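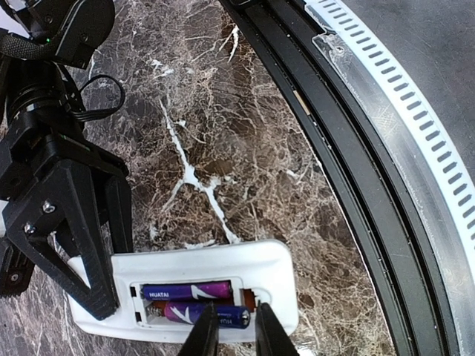
Household Repair Basics, Korkent Evening School
Handout 5: Batteries in small devices
Prepared by Hanane Ragab

Please read this handout before the session and bring it with you. The exercise takes 15 minutes and you will do it in pairs.

1. How the cells lie

Many small devices use two AA cells, side by side, and very often the two point in opposite directions. A quick check is the printing on the wrapper. In the HUATAI pair of this unit, the name on one cell is read normally and on the other it is upside down. Students sometimes think this is a mistake and turn one cell around. Please do not do it before you look at the contacts.

The coiled spring touches the flat end of the cell, which is negative. The end with the small raised button is positive and goes to the other contact.

2. Taking a cell out

Put the device on a table with the open compartment up. One hand keeps the housing still. With the other hand, push the cell a little toward the spring, then lift the opposite end. When this end is free, the rest of the cell comes out easily. If the cell is tight, you may use a plastic or wooden stick. Do not use a screwdriver, it can cut the wrapper and make a short circuit.

Look at the contacts now. White or green powder means that a cell has leaked. Wear gloves, clean with a cotton swab and a little vinegar, and let it dry well before you close the device.

3. The work surface

Clear the table first. On a polished stone top a cell can roll away quickly, and small gray or white parts are difficult to find when the stone has many pale veins. At home I put a folded towel under my work. In class we have trays, please use them.

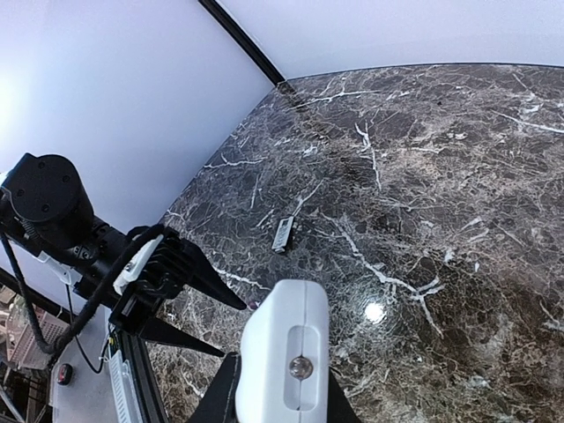
4. Putting cells in

Change both cells at the same time and use the same brand and type. Never mix an old cell with a new one. Put the negative end in first, against the spring, press gently, and lower the other end. If the device does not start, check the directions again before you suspect the cells.

5. For next time

Find one device at home which uses AA cells. Draw its compartment, with the plus and minus signs and the position of each spring. Used cells can be brought to the box at the Volden building entrance. Please put tape over the ends.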